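FOR IMMEDIATE RELEASE

Kellora Tests "Smart Kitchen" Claims, Finds Little to Back Them

Buyers' group asks appliance makers to show their numbers or drop the wording

Kellora, the independent buyers' group, today published its review of energy and time savings promised on the boxes of small kitchen appliances. The group looked at 80 products sold online since January. Only 3 came with test results a shopper could read before paying.

"Saves time" was the most common promise. Saves time compared with what was a question the packaging mostly left open. 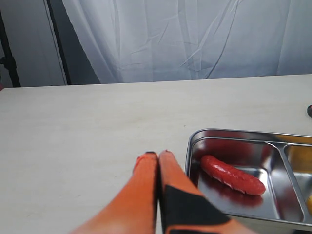 A single sausage in a stainless steel tray.

Wutetti, whose countertop cookers make up a large part of the review, says its models cut cooking time by 15 percent. Kellora asked for the data in writing and got a brochure. The brochure repeats the 15 percent and adds a leaf symbol, with no word on what was cooked, how much of it, or from what starting temperature. 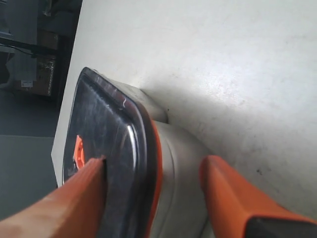

Gray item with a glossy black top panel, on a white table.

Sotiropoulos did better. The company sent its full test notes, and Kellora could follow them. The notes also show that the savings shrink quickly once a household cooks for more than one person, a point missing from the company's ads.

The review takes no position on whether shoppers should buy these products. Some of them may work very well. Kellora's complaint is that there is no way to tell from the box.

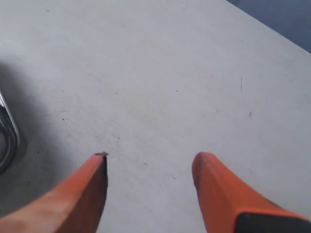 Pale gray work surface.

Kellora also surveyed 2,000 of its members. Many said they had stopped reading savings claims, and the group thinks makers should worry about that more than they seem to. A voluntary code promoted by the trade site Prodport asks makers to be "fair and clear" but sets no test method and no penalty. Kellora doubts it will change much.
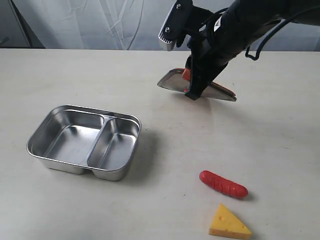 Prodport disagrees, saying in a written reply that the code is still new, that makers need time to reprint their packaging, and that a fixed test method "would be out of date before the ink dried."

Kellora has asked to see the timetable for those reprints. The full review is free on the group's website, along with the letters sent to each maker and the replies received.

Media contact: Kellora press office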